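Os sapatos Caron do meu tio

O meu tio deixou-me em herança uns sapatos de claque e uma dívida na sapataria Millura. A dívida era de 79 euros. Os sapatos eram uns Caron de duas cores, castanho e creme, dois números acima do meu, e tinham dançado, segundo ele, em todos os salões entre Ultgate e a fronteira.

Levei-os ao Yusri Setiawan, que consertava calçado numa cave e tratava os clientes como pais negligentes.

– Quem lhes fez isto? – perguntou.

– A família – disse eu.

Ele suspirou, virou o esquerdo e bateu na chapa com a unha. Soou a colher em copo barato. Depois bateu na do direito, que não soou a nada.
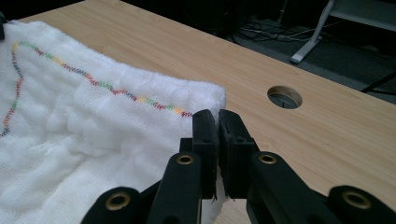

Porque é que uma chapa de sapateado deixa de soar?

Quase sempre por causa dos parafusos: apertados de mais, abafam o metal contra a sola; frouxos de mais, a chapa chocalha e o som perde-se.

Foi o que o Yusri me explicou, com mais palavras e menos paciência. O direito, acrescentou, sofria ainda de outra coisa. Alguém trocara a chapa original por uma Daltari, marca que ele pronunciava como quem acha um cabelo na sopa.

– O seu tio dançava com este pé?

– Dizia que sim.

– Dizia.

Pediu 14 euros para afinar o esquerdo e um preço que não repito para salvar o direito. Regateei. Ele pôs-se a engraxar um mocassim alheio até eu me calar, técnica que recomendo a qualquer diplomata.

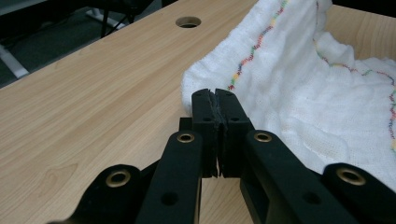
Voltei na quinta-feira, de meias grossas, decidido a experimentar a herança. Calcei os Caron, dei três passos no cimento da cave e a rua inteira ficou a saber. O esquerdo cantava. O direito respondia meio tom abaixo, com uma voz de funcionário público.

– Está desafinado – disse eu.

– Está igual ao seu tio – disse o Yusri. – Encontrei isto debaixo da palmilha.

Era um talão da Millura, de junho de 2000, dobrado em quatro. Sapatos de claque, um par, senhor, por estrear. No verso, com a letra do meu tio: «Aprender a dançar até ao Natal.»

Paguei os dois pés. Depois fui à Millura saldar a dívida, a pé, pelo caminho mais comprido, e fiz um barulho dos diabos.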